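Marker pen

A marker pen, usually shortened to marker and in British usage often called a felt-tip or felt pen, is a writing tool with its own supply of ink and a tip of pressed fibre. The word covers several kinds of pen that look alike on a desk but hold quite different inks. The most common in homes, schools and offices are the permanent marker, the dry-erase or whiteboard marker, and the highlighter.

Construction

A marker has a hollow barrel, normally of plastic, closed at one end by a plug. Inside the barrel is a reservoir, a soft core that soaks up ink and holds it. The tip, or nib, is pushed into the front of the reservoir and draws ink forward by capillary action. Some pens have no core and carry free ink in the barrel, with a valve or a set of fins to control the flow.

Nibs are made in a few standard shapes. A bullet nib is rounded and gives a line of even width. A chisel nib is cut at a slant and gives a thick or thin line according to how it is held. Brush nibs are longer and bend under pressure, and are sold mostly for lettering and artwork.

The cap stops the solvent from evaporating. Most caps click over a ridge on the barrel, and many are moulded with ribs or a clip so that the pen doesn't roll. Cap colour normally matches the ink, while the barrel may be white whatever the ink.

Types

Permanent markers use dyes or pigments in an alcohol or similar solvent, with a resin that fixes the colour to the surface. They write on glass, metal, plastic and card.

Dry-erase markers contain a release agent that keeps the colour from bonding with a smooth, non-porous board. The dried line can be wiped off with a cloth or felt pad. On paper or unsealed wood the same ink sinks in and generally stays.

Highlighters use a thin, see-through ink, often fluorescent, laid over printed text. Yellow remains the usual colour, and green, pink, orange and blue are widely sold. Thick-barrelled highlighters hold more ink than the slim pocket type.

Water-based felt-tips are the ordinary colouring pens given to children. Their ink is usually washable from skin and from many fabrics.

Storage and sorting

Markers with a single nib are best kept lying flat or with the nib down. A pen stored nib up for long periods may write faintly at first, as the ink settles towards the back. Pens with a nib at each end should be kept flat.

In shared rooms, markers are commonly kept in open containers such as jars, trays or small plastic baskets. Mixed pens are tipped on to a table, separated by kind or by colour, and put back. Sorting by colour suits drawing and display work. Sorting by kind is usual near whiteboards, where a permanent marker picked up by mistake can spoil the surface. Containers in different colours are sometimes used in place of labels.
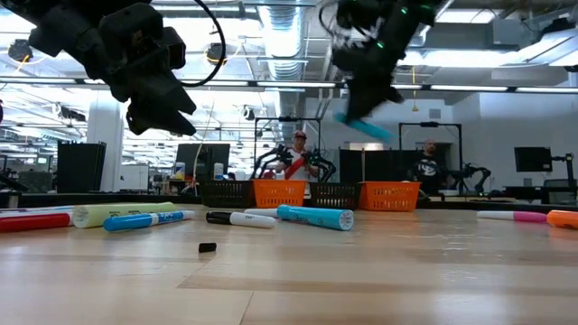 Opinion on the two methods is divided. Ellia wrote in a letter to the Flerkideck classroom supplies bulletin that sorting by colour had never lasted a week in her room, that the red highlighter always ended up with the red whiteboard pens, and that she would keep the kinds apart and let the colours fall as they liked.

The Faulkner stationery handbook takes the opposite view for art rooms and recommends one container for each colour family, with whiteboard pens left out of the system and kept at the board. The same handbook lists 36 shades in its standard set of colouring pens and groups them into families by hue.

Stray caps are a frequent nuisance in any shared stock. A cap from one pen will often fit another of the same make, but caps from different makes may sit loosely and let the nib dry out. Spare caps are worth keeping in a small pot of their own.

Care and disposal

A dried water-based pen can sometimes be revived by dipping the nib briefly in clean water and leaving the pen capped overnight. Alcohol-based pens need a suitable solvent, and the result is seldom as good as new. A nib that has frayed or been pushed into the barrel may be pulled out with tweezers and turned round if it is the same at both ends.

Few household recycling services accept pens, which combine several plastics with ink residue. Collection schemes exist in some areas. The Skoltulent scheme, run through school offices, took in 894 pens in its first January and 3089 by the end of the school year. Refillable markers are also made, with bottled ink and replaceable nibs.

See also

Ballpoint pen
Correction fluid
Felt
Fluorescent ink
Whiteboard

Page last changed 10 Jul 2025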